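Folding morning at the clothing swap

We got through 200 pieces before lunch! Chae-won Jeon had us fold everything lengthwise into a long strip first, then roll or tuck it down to fit the bins, and I'm completely sold. My own drawers at home are next (all of them, even the scary sock one).

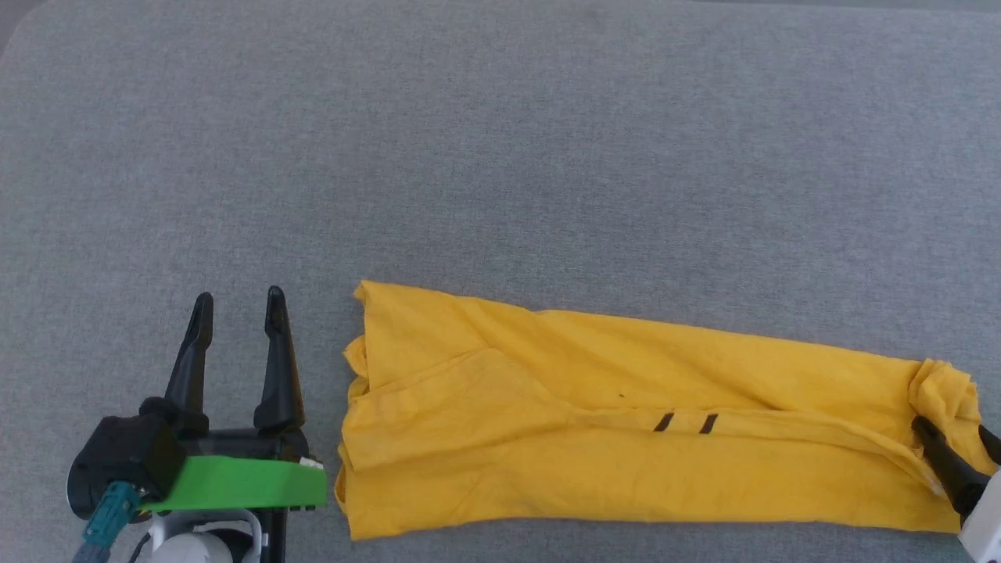 Golden yellow, folded the long way. Love this color!

We still need kids' sizes and anything bright — the gray and navy bins are full to the top. Drop bags at the Rinden Street door any weekday before 10, and please empty the pockets first. The next swap is in April, and Mahfuz Nanayakkara is already asking for more hands at the folding tables. Come fold with us!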